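Ristcombe Hand-Held Gripper
Product code 1244

Overview
The Ristcombe is a two-finger gripper carried and operated by hand. It is supplied to training centres, colleges and workshops that wish to record handling tasks at the bench before programming them on an arm. The unit is assembled at our Edesham works and is sold with one pair of fingers, a carry case and a printed guide.

Specifications
Weight: 927 g
Maximum opening: 100 mm
Finger length: 53 mm
Finger colour: dark green
Warranty: 12 months, parts and labour

Spare fingers are sold in pairs. Customers holding the earlier Wastus model should note that its fingers are not interchangeable with those of the Ristcombe - please quote the product code when ordering.

Demonstrations
The Ristcombe is demonstrated at each Edesham open day. The next open day will be held on 10 December 2018, from 10 am to 3 pm, in the Haddadin Room on the ground floor. Visitors may handle the gripper at a table under the guidance of our staff. The session covers the approach to a flat object, contact at the rim, and the grip itself. No prior experience is required. Closed footwear must be worn in the assembly area.

Groups of more than six are asked to book ahead with Cirilo Aguirre, Visits Coordinator. Technical enquiries should be directed to Osaze Mohammed, Product Support.

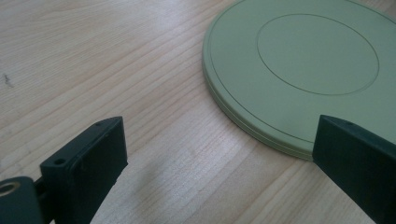 Table work with the Ristcombe: right finger at the edge of a green disc.

Ordering
Orders are accepted by email or at the front counter. Colleges may request a unit on loan for one term, subject to availability. Loan units must be returned in the case provided, with both fingers fitted.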